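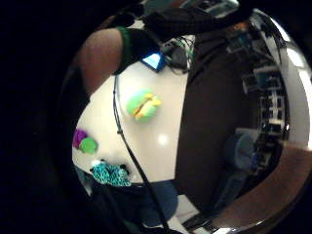 How often should a kitchen scale be checked?
Twice a year is enough for home use, and again after a drop or a change of batteries.

February 2025
By Widad Abu Hammour

Use a known mass. A sealed bag of sugar is a poor reference, as the packaging adds a few grams and the fill varies. A calibration weight is better. Coins in good condition will do for the low end of the range.

Set the scale on a hard, level surface and switch it on with the pan empty. Wait 10 seconds before pressing tare. Place the weight in the centre, note the reading, then repeat at each corner. Corner readings should agree to within 2 g. A larger spread usually means a foot is missing or there are crumbs under the pan.

For a mid-range check, weigh an empty jug, tare, and add 235 ml of cold tap water. The display should show some 235 g. The error in this test comes mostly from the jug markings, so read them at eye level.

Low batteries cause drift before the warning symbol appears. Replace them as a set. Store the scale flat with nothing on the pan.

Contact | © Gruvville Household Notes | Back to top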